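Cullik 双指夹爪（带腕部视觉）：产品说明与故障通告

一月
文：Urszula Wasilewska

Cullik 是 Grudetholm 生产的电动双指夹爪，腕部带一只小型摄像头，由 Clultalier 负责销售、安装和售后。它适合抓取小而轻、形状大致规则的零件：木栓、塑料套管、短轴、瓶盖一类。它也适合让人产生一种错觉，以为抓小零件是件容易的事。

已经在用 Cullik 的客户请先看“故障通告”一节，并核对控制器上显示的固件版本。还没买的客户可以从头看起。我们建议也别跳过那一节，销售部对此持保留意见。

产品概况

夹爪有两根黑色手指，平行开合，由同一台电机驱动，左右同步。手指是可拆的，内侧面可以换成平面、浅 V 形或带软垫的版本。出厂装的是平面版。软垫版手感最好，寿命最短，我们的配件订单很大一部分靠它支撑。

摄像头装在腕部，朝手指之间看。好处是夹爪走到哪里，视野就跟到哪里，不必在工位上方另外搭支架，也不用担心机械臂自己的胳膊肘挡住镜头。坏处是画面下方永远有夹爪本体，零件越近，被挡住的部分越多。最后那一小段下降，系统靠的是前一刻看到的画面，加上一点信心。

握持判断由手指开度和电机电流共同得出：手指停在大于零的位置，电流又升到设定值，控制器就认为手里有东西，对外输出“已握持”信号。这套逻辑简单，速度快，在绝大多数情况下也够用。下文讲的是其余的情况。

故障通告：误报“已握持”与下压不停

适用范围：固件第 2 版，出厂设置，视觉定位开启，零件放在反光托盘或其他镜面容器里。

现象一：夹爪下降，合拢，抬起，输出“已握持”，然后郑重其事地把什么都没有的手指送到放置点，张开，再回来取下一个。上位机收到的日志完美无缺。下游料盒是空的。

现象二：夹爪下降时，指尖压到托盘边沿，机械臂没有按预期停下，继续往下走了一小段才报警。托盘翘起，零件滑向一侧，剩下的定位数据全部作废。这一条属于安全问题，请按安全问题对待。

两个现象有同一个起点，我们花了比愿意承认的更长的时间才看出来。

事情的经过

最先报告的是 Ziółkowski 的装配车间，他们用 Cullik 从托盘里捡小木栓，逐个插进板子上的孔。有个星期四，夜班交接时发现料盒里的数目对不上，而系统显示当班成绩是历史最佳。车间主管给我们写了一封很短的邮件，只问了一句：贵公司的机器是否会撒谎。

我们第一份回复建议检查气源。Cullik 是电动的，没有气源。那份回复已经从模板库里删掉，写它的同事在此不具名，并且已经请全组喝过咖啡。

第二份回复建议清洁镜头，镜头很干净。第三份回复建议重新标定，车间照做了，误报从托盘中部挪到了靠边的位置，这被我们短暂地当作进展。

后来 Aniela Witkowska 去了现场。她的做法很朴素：坐在旁边，看着它抓，抓一次记一笔。1,000 次抓取里，误报“已握持”的有 124 次。控制器自己的统计是零。她在报告里写道：“本机对自身表现的评价高于事实。”这句话后来被打印出来贴在我们测试间门上，第二天有人在下面加了一句“本部门亦然”。

她还注意到一件日志里看不出来的事。误报不是均匀分布的，上午多，下午少，拉下百叶窗就几乎没有。顶灯换过角度以后，误报跟着光斑一起搬了家。到这一步，嫌疑对象基本上只剩一个，而它从一开始就在桌上放着，闪闪发亮。

原因

托盘太亮。说得完整一点：光滑的金属盘底会把灯光或窗光直接反射进腕部镜头，画面里出现一块过曝区域。在那块区域里，传感器已经饱和，没有纹理，也没有边界。固件第 2 版的定位程序遇到这种情况本来应该放弃，请求换个角度再拍。它没有放弃。它会取过曝区域边缘的明暗轮廓，拿去和零件模板比对，只要大小差得不太远，就给出一个坐标，置信度还不低。

于是夹爪去抓一块光。两根手指在空处合拢，按理应该一直合到底，开度为零，控制器随即报告落空。可惜出厂设置里有一项“柔和合拢”，作用是在接近目标宽度时提前减速并收小行程，免得夹坏软零件。目标宽度来自视觉定位，视觉定位说那里有个零件，手指便体贴地停在了那个并不存在的零件的宽度上。停住之后电流有一次短暂上升，刚好越过握持阈值。开度大于零，电流达标，两个条件都满足，信号输出。程序的每一部分都尽了职责，合起来是一个幻觉。

下压不停也是从同一个错误坐标来的。光斑的轮廓有时会延伸到托盘边上，夹爪便对准边沿下降。接触保护在最后一段行程里会临时降低灵敏度，目的是容许指尖轻碰盘底，好把贴底的零件夹稳。设计时假设视觉已经把盘沿排除在外了。这个假设写在文档里，措辞很自信，我们重读的时候心情复杂。
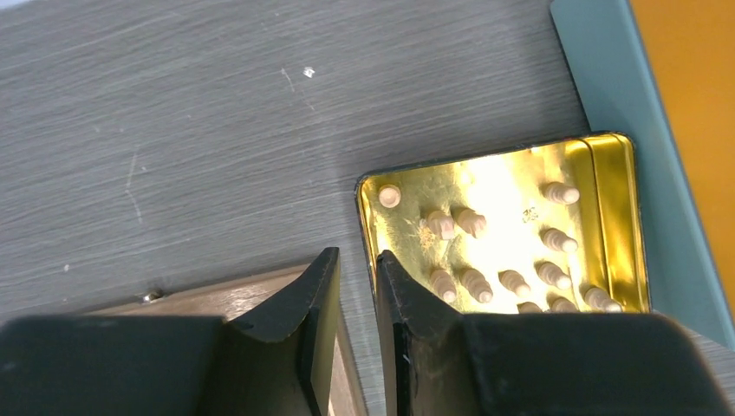 定位程序最怕的，是好零件挨着坏背景。零件本身不难认，麻烦都出在它周围。金色托盘底上那一大片白色反光就是典型条件：木栓散在盘里，大多朝同一边斜着，圆头颜色浅，表面一圈一圈的，单看哪一根都有足够的特征可用；反光边上却也是由亮到暗的渐变，再加上盘底那些斑点和一块分了叉的橙金色痕迹，程序想找轮廓，材料十分充足。左上角单独立着的那根几乎是从正上方看到的，只剩一个带圈的圆面，和它那些斜着的同伴用同一个模板去比，结果自然不太一样。靠下的几根则有一部分被夹爪挡住，下降前必须另拍一张，不能拿这一眼的坐标直接去抓。

托盘边沿也值得单独说一句。抛光盘的细窄卷边会同时产生暗线和亮线，靠近它的零件，外轮廓容易和卷边连成一体。右端带隔筋的分格盘更是如此，隔筋本身就是一条长而直的假边。如果必须用这种盘，请把隔筋和空格一起划进禁抓区，设置方法见下一节。

立即采取的措施

在完成升级之前，请按下面的顺序处理。顺序是有意排的，请不要从最省事的一条开始。

先把机械臂切到低速模式，并确认急停按钮伸手可及。人手不要在自动运行时伸进托盘扶正零件。我们知道大家会伸，所以再写一遍：不要伸。现象二发生时托盘会突然翘起，指尖与盘沿之间的空隙恰好适合夹住一根手指。

关闭“柔和合拢”。路径是：控制器菜单，夹持，高级，柔和合拢，关。关掉以后，空抓会如实报告为空抓，成功率数字会变难看。数字以前就这么难看，只是没告诉您。

在“视觉，区域”里手动画出禁抓区，把托盘四周边沿、隔筋和没有零件的空格都圈进去。禁抓区宁可画宽一些，少抓几根靠边的零件，由人工收尾。

把反光托盘换成哑光的。Clultalier 有配套的深灰色哑光托盘，价格见配件页。也可以在原托盘底铺一层不反光的薄垫，Ziółkowski 的车间铺的是剪下来的绒布桌垫，效果不比我们的配件差。这句话我们内部讨论过要不要写，最后 Aniela 直接写上了。

盘换不了的，就动灯。腕部镜头附近不要有正对盘底的点光源，窗户加遮挡，顶灯加漫射罩。调完以后让夹爪走到每一个拍照位停一下，看实时画面，盘底不应出现连成片的纯白。

最后，在放置点加一个独立的到位检测，光电的、称重的都行。让夹爪自己给自己打分这件事，我们已经试过了。

固件更新

修正版固件已经可以下载，更新包在客户专区，文件名里带有 Grudetholm 的厂标。主要改动如下。

过曝区域不再参与轮廓匹配。画面中饱和像素超过限值时，程序会要求机械臂偏转一个小角度重拍，重拍后仍然过曝则跳过该区域并提示操作员。提示语原文是“光照条件不理想”，初稿写的是“请检查零件”，测试时所有人都去检查了零件。

握持判断增加了第三个条件：合拢后手指会再轻轻收紧一次，确认有反作用力持续存在。每次抓取因此会慢一点点，慢多少取决于零件软硬。对节拍特别敏感的客户可以关闭这一项，关闭时需要输入管理员密码并勾选一句声明。声明写得很长，希望您读它的时间足够改变主意。

接触保护在整个下降过程中保持同一灵敏度，不再于末段放宽。贴底的零件可能因此抓不起来，请改用加长指尖，或在盘底加垫抬高零件。

“柔和合拢”改为默认关闭。需要夹软零件的客户请手动打开，并确认目标宽度是人工输入的，没有沿用视觉给出的值。

升级后必须重新做一次手眼标定。标定板请放在哑光台面上。有客户问能不能直接放在那只亮托盘里标，省得搬，答案您大概猜得到。

验收办法

升级完成后，请先空盘运行。空盘测试是这次新加的，从前没有，理由是“没有零件的时候有什么可测的”。把清空的托盘放在原位，灯光保持生产时的状态，让系统自动运行一段时间。正确的表现是一次也不下降。只要夹爪对着空盘伸了手，就说明光照或禁抓区还有问题，请停机调整，不要进入下一步。

空盘通过以后，放入零件，安排一个人在围栏外逐次记录，再与控制器日志比对。两边的数应当一致。不一致的时候，以人记的为准。请选一位有耐心的人，并且不要把他安排在咖啡机旁边。

接触保护的验收用随机附带的泡沫块，不要用托盘，也不要用自己的手掌。把泡沫块放在下降路径上，机械臂应在接触后立即停住并报警，泡沫表面不应留下明显压痕。停得太晚的请联系售后，暂停自动运行。

受影响设备的处理

仍在使用固件第 2 版的设备，升级免费，远程或上门均可。如果现场已经发生过下压盘沿的情况，请在升级前检查指尖：有裂纹、缺口或明显偏斜的，更换手指，费用由我们承担。轻微磨痕属于正常使用痕迹，不影响夹持，也不在更换之列，尽管有客户附上了非常动人的特写。

腕部支架也要看一眼。下压过盘沿的机器，支架螺钉可能松动，镜头角度随之偏了一点，表现是抓取点总往同一侧偏。此时升级固件没有用，得先把螺钉拧紧再标定。

联系售后时请提供：控制器序列号、固件版本、一段实时画面的录像、托盘材质，以及灯的位置。最后这一项常被漏掉，请务必附上。只写“机器坏了”的邮件我们也会处理，只是要多来回几封。

常见疑问

只抓深色零件、用的也是深色托盘，还要升级吗？要。光斑问题碰到的机会小，但接触保护的改动对所有设备都有意义。

能不能在镜头上加偏振片？可以试，对某些角度的反光有改善，对画面亮度有损失。加装后原有曝光参数失效，需要重设。我们不提供现成套件，也不反对您动手，只请别用胶水直接粘在镜片上。已经有人这么做过了，那只镜头现在放在我们的培训柜里。

旧固件还能不能装回去？技术上能，售后不支持。

相关内容

Cullik 手指与软垫更换说明
Clultalier 哑光托盘与分格盘配件页
腕部摄像头手眼标定：台面与灯光的准备
Grudetholm 控制器：接触保护参数一览
Aniela Witkowska：怎样记录一个班次的抓取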